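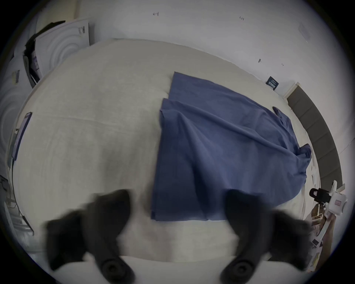 The Flurmont bedspread in cream, with a blue cloth partway through folding.

Flurmont Textured Bedspread, Cream: Review After Four Months

I bought this bedspread in March to replace a quilt that had worn through at one corner. I wanted something pale, flat and light enough to handle alone. The Flurmont cost $81 on sale, and I paid for it myself.

First, the fabric. It has a fine weave with a little texture to it, enough that the surface doesn't look like a plain sheet. The color is listed as "cream" and it is a true cream, paler than the swatch on the Drivow site, where I ordered it. If you are trying to match ivory walls or curtains, order a swatch first. Mine took a week to come, but it was free.

Size

I have a large bed with a fairly thick mattress. The bedspread covers the top fully and hangs down the sides far enough to hide the edge of the sheets. It does not reach the floor. The listing calls it "generous," and I would call it standard. Measure from the top of your mattress to where you want the hem to land before you pick a size. The return window is 18 days and you pay the postage.

Wrinkles

It came folded in a tight square and the fold lines were sharp. I put it through one cold wash and a low dryer cycle, and most of them came out. The rest went after a few nights on the bed. It still picks up faint wrinkles, mostly in the middle where I sit to put my shoes on. They show in side light from the window and not much otherwise. I have never ironed it.

As a folding surface

I do all my laundry folding on the bed, so this mattered to me. The old quilt had raised stitching, and anything thin that I laid on it would pick up the bumps and shift around. The Flurmont lies flat. A thin sheet can be spread on it, squared up along the top edge and doubled over from one side without dragging the bedspread along with it. The texture gives a bit of grip. Big pieces still bunch up toward the headboard if you start from the wrong end, and that is down to the person folding.

The pale color also helps when sorting. Dark socks and blue things stand out on it right away. White pillowcases are harder to find.

Washing

I wash it every other week. So far there is no pilling on top and only a little on the underside near the foot. The hem has held. One thread came loose at a corner in the second month and I trimmed it. Shrinkage was slight, and all of it happened in the first wash.

It does show marks. Coffee came out with dish soap and cold water. Newsprint took two washes. If you have a dog that sleeps on the bed, get the gray.

Compared with the Leltivell

My neighbor Kazimiera Śliwiński has the Leltivell coverlet, and I borrowed it for a weekend before deciding. It is heavier and drapes better over the corners. It is also a lot more work to shake out and hang up, and it filled my washer completely. For a guest room that gets used now and then, I might pick the Leltivell. For a bed that gets stripped and used as a table, I prefer the lighter one.

What I would change

The care label is sewn on a long side, so it sticks out unless you tuck it under. I would put it at the foot. I would also like a storage bag that closes. The one included is open at the top and lets dust in.

Good points: flat surface, light, easy to wash, color has not changed.

Bad points: runs paler than shown, shows stains, short return window, label placement.

Rating: 4 out of 5. I plan to buy the matching shams if they go on sale again.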